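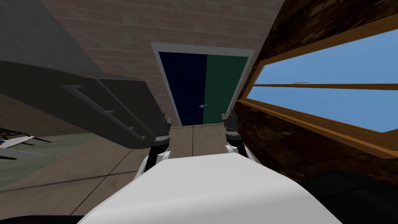
Can a Two-Armed Robot Open the Door? Household Tasks in Simulation

Project report submitted by Yayra Sulemana and Vojtěch Havlíček
Supervisor: Shakuntala Tomar

1. Purpose

The project asked whether a two-armed robot, controlled by a trained model, can carry out ordinary household chores to a standard that a person living in the home would accept. The work was limited to simulation. Doors were given the most attention, as a machine that cannot pass from one room to the next is of little use for fetching, tidying or cleaning.

2. Method

The test home, named Kotomberg, was built by the project team. It includes a double door with small silver handles, one leaf navy blue and the other dark green, set in a brick wall. The model was trained on 2440 demonstrations recorded by Kwaku Abugri and Salamatu Ayaaba. It was then tested on 8 chores, among them opening a door, closing a drawer, moving a cup to a shelf and wiping a table. Starting positions were varied between attempts. An attempt was stopped and marked as failed if the robot made no progress for one minute.

3. Results

A total of 3484 attempts were made, of which 2347 were successful. Closing a drawer was the most reliable chore. Opening a door was the weakest of those involving a single object. The usual fault was that the gripper closed beside the handle and the arm then pulled away with nothing in it. The robot seldom tried again from a better position. Wiping was difficult to score, and the two markers disagreed on what counted as a clean table.

4. Discussion

The success rate is too low for unattended use in a home. Simulated handles do not stick or work loose, and results in a real building may be worse. The team also notes that speed was not scored, although several successful attempts were far slower than a person would be.

5. Further work

Door trials will be repeated in June with new demonstrations that show recovery after a missed grasp. The marking guide for wiping will be rewritten before then.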